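# The Umik club gripper kit

Hello again! I've finally got the Umik page up to date, so if you came from the old one and found half of it missing, sorry, it should all be here now. This is the kit we put together for school clubs who already have an arm (or have begged the loan of one) and want something on the end of it that picks things up without a fortnight of fiddling first.

I run the Tuning Bench table at our club nights, and I've built more of these than I care to admit. The first one was a horror. It had a bracket cut from an old shelf and it dropped everything I gave it, including my lunch. The one in the box now is the fourth go and I'm really pleased with it!

## What you get

- Two fingers with soft, rounded tips
- The gripper body, ready built and greased
- Wrist bracket with a mount for a small camera
- The camera and its lead
- Control board, plus a printed card showing which wire goes where
- A bag of spare screws (you will lose some, everyone does)
- Two hex keys

You don't get an arm, a laptop or a power supply. I do get emails about the power supply. Any decent bench one will do, and the card tells you what to set it to. If your club uses the Wevamitz arm the bracket bolts straight on, and for anything else there's an adaptor plate you can drill yourselves. We sell the plate blank on purpose, as every club seems to have a different pattern of holes.

The kit is £95, or £90 each if you're ordering for more than one team. The part number is 2734 and please do put it on the order form, or Dardo has to ring you up and ask.

## Who it's for

Mostly the Prerer crowd, if I'm truthful. For anyone new, the Prerer is the club competition we all get far too worked up over every February, where your arm has to move household bits and pieces from one spot to another before the clock runs out. Each team gets 15 minutes at the table including setting up, which sounds like loads and goes by in a flash. So I wanted a gripper that a pair of thirteen-year-olds could bolt on, plug in and have opening and closing while the rest of the team sorted out the laptop.

It also does nicely for an ordinary after-school class. Widad Bitar has had a set since the spring and she starts her lot off by driving it by hand, one pupil on the controls and another calling out directions from the camera picture only. It's chaos for the first session (lots of "left! no, MY left!") and then they get surprisingly good at it. She's written up her lesson notes and I'll send them to anybody who asks.

## Putting it together

Fit the bracket to the arm first, then the gripper to the bracket, and leave the camera until last. Do the four bracket screws up loosely, wiggle everything straight, then tighten them in a cross pattern. Finger tight plus a quarter turn is plenty.

Plug the board in with the fingers open. When it wakes up it closes them once, slowly, to find out where shut is, so keep your own fingers well out of it. If it makes a grumbly noise and stops halfway, the lead is probably caught behind the bracket. Mine was, twice.

For practice, start with something light and boxy, and leave mugs with handles for later on. Drive in slowly with the fingers wide, stop, have a look at the picture on the laptop, and only then close. We all want to rush that bit. The teams that do well at the Prerer are nearly always the ones who stop and look.
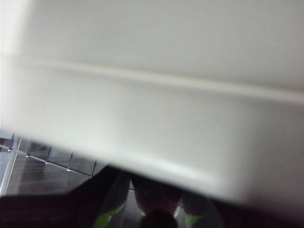 The lens is fixed focus, by the way, and things right up close go soft. I get asked for a version with a focus ring and I've tried one, but the kids nudge it all the time and then spend ages wondering what they've broken. Learn to do your lining up from further back and you'll be fine.

## Looking after it

Wipe the finger tips with a damp cloth after each session, and let them dry before the kit goes back in the box. A spot of grease on the slides once a term. If a tip gets torn, write to me and I'll pop a new pair in the post, no charge for clubs.

## Ordering

We've moved over to the Atallah shop for payments, so the old form won't work any more. Schools can still send a purchase order and pay afterwards, just mark it for Dardo Ledesma and he'll see to it. Teams wanting kits for the next Prerer, please get your orders in before Christmas if you can, as I build them in small batches and I do like to sleep in January!

Page updated 19 October 2018. The adaptor plate drawings are being redone and I'll add them as soon as I've measured everything twice.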